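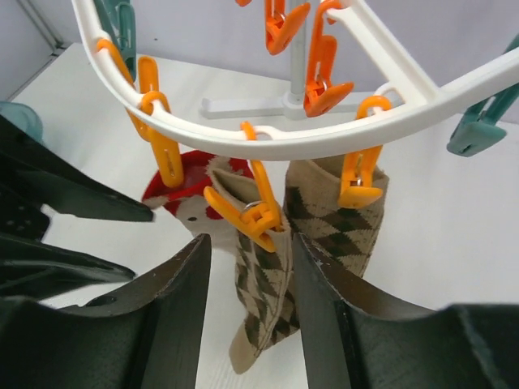 Socks on the drying rack at the Lolenstead workshop, from the wrist camera.

A sock is a hard thing for a robot to pick up. It has no fixed shape, it folds over itself, and it looks different every time it lands. Sándor Vass has spent most of the winter on the problem, and he has gone through four sets of fingers doing it.

Vass works for Domari, a small firm that builds arms for commercial laundries. Its workshop in Lolenstead has one long white table where the grippers are tested. In January the team set out to compare two of them on the same job: lift a sock from a bin, carry it to a round rack and hang it from a clip.

The first gripper, the Liem, has broad, soft pads. It was made for packing fruit. The second came out of the Domari shop and has stiff fingers that narrow to a point. Each was given 50 tries at the bin and the same camera, bolted at the wrist.

The Liem picked up a sock on 38 of its tries. That sounds fine until you watch the next step. The pads cover so much of the cuff that there is little left for the clip to bite on, and Jessie Matheson, who wrote the control software, ended up adding a second grasp to get around it. The extra move cost 15 seconds a sock.

"You can't sell that to a laundry," Matheson said. "They'd do it by hand and be home by lunch."
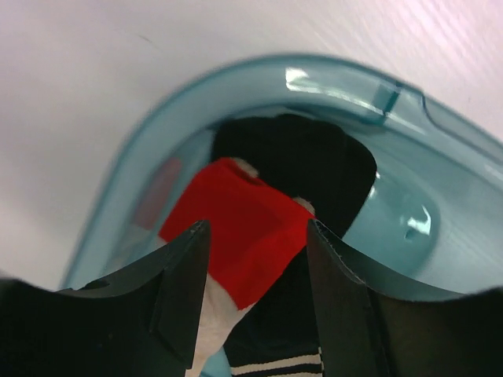

Picking from a pile brings its own trouble. Red on black is easy for the camera to separate. Black on black is where most of the bad grasps come from, and a see-through bin adds glare that the software can take for an edge. Matheson tried an opaque bin for a week and got cleaner results, but the customer's bins are see-through, so she went back.

The pointed fingers did better on the cuff and worse on thin dress socks, which tended to slip. Murdo Gunn, the machinist, has recut the inner faces twice. He wants to try a finer tooth next – his worry is snagged knitwear, and he keeps a box of ruined socks under his bench to make the point.

Domari plans to put the pointed gripper on a trial line with 20 racks. Vass would like one more month with the dress socks first. Gunn was due to start cutting the new faces on Saturday, when the mill is free.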